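How to sort out a household's paperwork without buying a system

Posted September 17, 2019 in Home
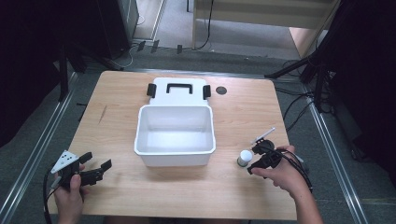

Most advice on home filing is written by people with something to sell. I've read a fair bit of it over the years and tried more than I'd like to admit, including a colour-coded wallet scheme that took up a whole weekend and fell apart by March. I no longer believe that anybody needs fourteen categories, a label maker or an app that wants your bank login. What follows is the method I've ended up with. It's dull and it takes an afternoon, two if you've let things slide.

What you need

One box with a lid that shuts. A4 paper should lie flat in it, so take a sheet with you if you're buying one.
A packet of plain card folders.
A pencil.
A bag for recycling and another for shredding.

You don't need a filing cabinet. I had one for years and it was where paper went to be forgotten. Be wary too of boxes sold as "document organisers" with the hanging rails already in. The rails take up room, the hangers slip off, and you pay extra for both.

Step 1. Get it all in one place

Go round the house and collect every bit of paper that isn't a book or a drawing by a child. Kitchen drawer, coat pockets, the car, the pile by the router. Don't read anything yet. You'll want to, and that's how the afternoon goes.

Some guides tell you to do one room at a time. I think this is bad advice. The same gas bill will be in three rooms, and you'll end up making three decisions about it.

Step 2. Throw out the easy stuff

Go through the heap fast. Out go envelopes, leaflets, old takeaway menus, terms and conditions for things you no longer own, and anything that starts "We're writing to let you know that nothing has changed". My last heap had 354 sheets in it (I did count, to settle an argument with Dewanti Sembiring, who said I was exaggerating) and 80 of them were left by the end of this step.

Anything with an account number or a signature goes in the shredding bag. I'm not convinced thieves are going through my bins, but shredding costs me nothing and I've been wrong before.

Step 3. Make four piles

Keep for good: birth and marriage certificates, wills, house deeds, exam certificates, pension letters.
Keep for now: this year's bills, payslips, tax papers, insurance.
Keep while I own it: guarantees, receipts for anything dear, the car's papers.
Needs doing: anything you have to answer, pay or argue about.

That's all the sorting there is. If you catch yourself making a fifth pile called "Misc", stop and put each sheet somewhere else. "Misc" is the kitchen drawer with a nicer name.

How long to keep tax papers depends on where you live and how you're paid, so look up the rule on your own tax office's site. Don't take it from a blog, mine included.

Step 4. Folders

One folder per pile, with the name in pencil on the front. If the "now" folder gets fat, split it into money and house. Pencil matters more than it sounds, as the names will change and a folder with a crossed-out label looks like a mess even when it's fine.

Put "Needs doing" at the front. I've seen people keep it in a separate tray on the desk and swear by it. I tried that for a month and the tray filled up with seed catalogues.

Step 5. Shut the lid and pick a spot

The box should live somewhere you walk past. Lofts are too hot in summer and under the sink is asking for trouble. A shelf in the hall or the bottom of a wardrobe will do. If you own certificates you'd hate to lose, ask a relative to hold copies. I wouldn't put much faith in a cheap "fireproof" bag without seeing how it had been tested, and for how long.

What about scanning?

Scan the "for good" pile by all means. Past that I have my doubts. I spent 28 evenings scanning old bills and have looked at none of them since. If you get your bills online already, save the ones you need once a year and leave it there.

I did try two of the paid services, Vellov and Vurkine. Vellov read my water bill as a dental invoice. Vurkine was better, but getting my own files back out again took longer than putting them in, and that put me off for good.

Keeping it going

Once a month, open the box, deal with the front folder, drop in whatever has turned up. Once a year, go through "now" and "while I own it" and thin them out. If you miss a month it doesn't matter much. If you miss six, go back to step 2.

Questions from readers

Lucero Henao asks whether couples should have a box each. We share one and it works, but we also share a bank account. If you don't, I'd go for separate boxes and one shared folder for the house.

Anqi Hou wants to know about till receipts that fade. They do fade, and quickly. Photocopy the ones that matter, or take a picture on the day you buy the thing.

Dong-hyun Ham thinks four piles is too many and gets by on two, "keep" and "argue". I can't really fault it.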